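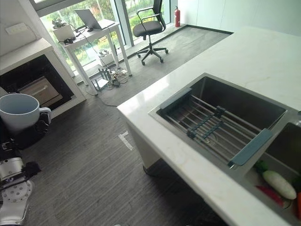 Darska Over-Sink Drying Rack

The Darska is an adjustable drying rack that sits across the top of a sink basin. Water drips into the sink, so the counter stays free for other things. It suits small kitchens where a full-size dish rack takes up too much room, and it works well next to a dishwasher for the few items you want to wash by hand.

What it is

Parallel metal rods with a plastic rail down the middle and a plastic handle at each end. The handles rest on the rim of the basin. Pull the ends apart to widen the rack, or push them together to shorten it. There are no screws and no tools are needed.

Use it for plates, mugs, rinsed vegetables or a pan that needs to cool. On a double sink, set the rack over one basin and keep the other open for washing.

Color: silver rods, gray-blue plastic
Rod spacing: 2 cm
Maximum load: 6 kg, spread evenly
Box contents: rack, spare end pads, instruction sheet

Before you order

Measure the basin from inside edge to inside edge. Each handle needs at least 20 mm of flat rim to sit on. Round basins are not supported. If your faucet has a low spout, check that it can still swing over the rack.

Plates and the dishwasher

Larger plates can stand on edge between the rods. Mugs should go upside down. The rack itself can be washed by hand with dish soap. Do not put it in the dishwasher, as the heat can warp the rail.
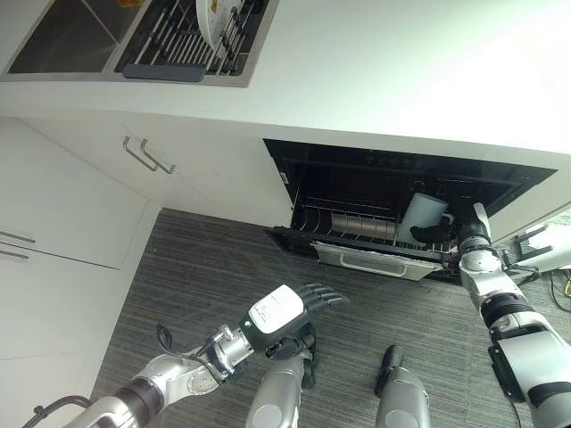 Plate standing in a drying rack beside the sink, with the dishwasher drawer open below.

Care

Wipe the rods dry once a week if your water is hard. Use a soft cloth on the plastic parts. Steel wool will scratch them. Replacement end pads are sold in pairs under the Brustby name.

Orders and questions

In stock at our Fallahi warehouse. Orders of more than 200 racks ship by pallet; ask for a quote first. For sizing help, write to Nasrin Karimi. Returns go to Svatopluk Šimek at the same address. Please include your order number.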